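Cleltholm laundry room — washer-extractor, final spin
Status: Closed
Opened: 13th December
Product: Samavari front-load washer-extractor, Rissanen drive
Handled by: Usard support desk

Reported fault

Cotton loads come out heavier than they should. The final extract is set to 1,000 rpm. The display reaches 700 rpm, holds for a short time, then drops back to wash speed and tries again. After the third attempt the machine skips the high spin, finishes the program and stores code 121. The door unlocks normally. There is no leak and no burning smell.

The fault does not happen on every load. Mixed loads of towels and small items usually reach full speed. Loads made up only of T-shirts fail most of the time. Bed linen fails now and then. The program has not been edited, and no parts were changed before the fault appeared.

Log entry 1

Read the stored events from the service menu. Code 121 is listed as "extract speed not reached" and does not say why. The first one is at cycle 343. No overcurrent, overheat or door lock events are stored next to it. Supply voltage at the terminal block is within limits at rest and during spin.

Cleared the list and ran an empty cycle. The drum went to 1,000 rpm on the first attempt and stayed there for the full extract. Ran a second empty cycle with the same result. The motor, belt and drive are able to reach the set speed without a load.

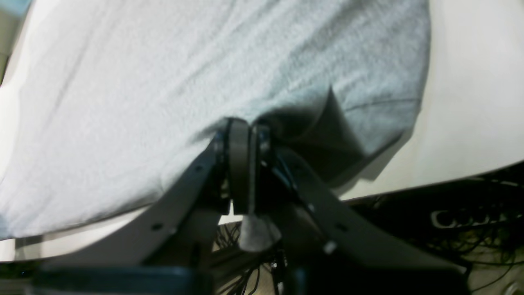
Usard support replied that an empty drum only proves the top speed, and asked for a loaded run with the drain hose checked first. A slow drain and an unbalanced load can both end in the same code on this control. Support also asked for the time between the end of the last rinse and the first spin attempt.

Log entry 2

Drain checks:

Drain valve opens fully. Removed the valve and found a small amount of lint on the seat. Cleaned and refitted.
Drain hose had a low spot behind the machine. Raised it so that it now falls all the way to the trough.
Level sensor tube is clear. The pressure reading returns to zero after draining.
Drain time is shorter than before the hose was raised.

Ran a full T-shirt load. Same fault. The drum reached 700 rpm, held, then dropped. The cabinet moved a little at the front left corner just before the drop. The time support asked for is normal according to the service sheet.

The hose needed correcting but it is not the cause. Left it in the new position.
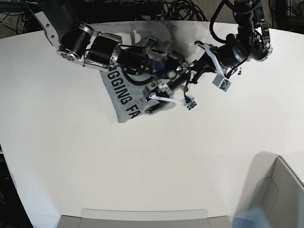
Attachment 2. Gray T-shirt on white table.

Log entry 3

Checked the machine for level with the drum empty. It was low at the front left. The lock nut on that foot was loose and could be turned by hand. Adjusted the foot, tightened all four lock nuts and checked again with a load of wet towels. The cabinet is now steady at wash speed.

Inspected the suspension. Springs are seated. Dampers resist evenly on both sides and show no oil. Turned the drum by hand and heard no noise from the bearings. The belt tracks in the center of the pulley.

Ran two T-shirt loads. The first reached 1,000 rpm. The second made one failed attempt, redistributed, and then reached full speed. No code stored. Better, but a failed attempt on a fresh setup should be explained before closing.

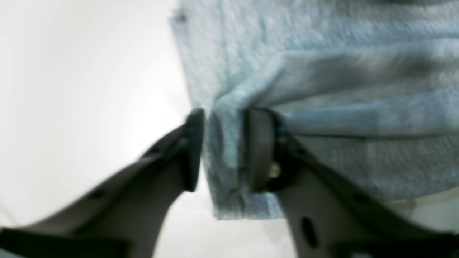 Residual moisture was measured by weight on both loads. Dry weight was taken before the wash and wet weight straight after the door unlocked, on the same scale, with the basket zeroed out. A hand-held moisture meter was tried as well and the readings were left out of this log — they changed too much with where the probe was placed. Where cotton is gathered up into a fold, as the pale blue cloth is in the third attachment, the probe goes through more than one layer and reads high compared with a flat area. Weighing the complete load avoids this. By weight, the two loads were close to each other even though one needed an extra attempt.

Log entry 4

Looked at the balance settings in the service menu. The pre-spin distribution step was set to "short". The Rissanen drive uses this step to spread the load around the drum before it measures imbalance. With small loads of similar items, the short setting can end while most of the load is still on one side.

Changed distribution from "short" to "normal". Left the imbalance limit alone. Raising the limit would let the machine spin with a worse load and put more strain on the bearings and feet.

Also asked the site to stop running half loads of T-shirts on the full cotton program.
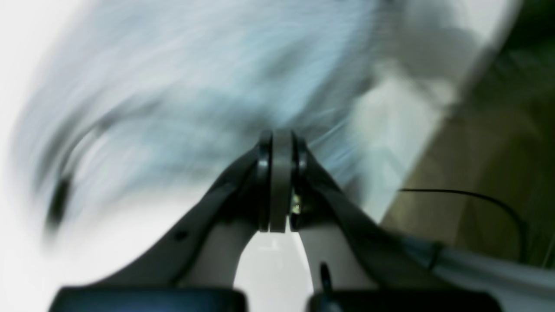 Can the load be opened and moved by hand when the spin fails?
Stop the program first and wait for the door to unlock. Pull apart anything that has balled up, spread it around the drum, and start the separate drain-and-spin program. Do not restart the full wash.

Log entry 5

Ran T-shirts, bed linen and mixed towels on the new setting. All loads reached 1,000 rpm on the first attempt. Event list is empty. The program is slightly longer because of the distribution step, and the site accepts this.

Resolution: front left foot adjusted and locked, drain hose raised, valve seat cleaned, distribution set to "normal". No parts used.

Follow-up: check foot lock nuts at the June service. If code 121 comes back before then, reopen this ticket and attach the event list before clearing it.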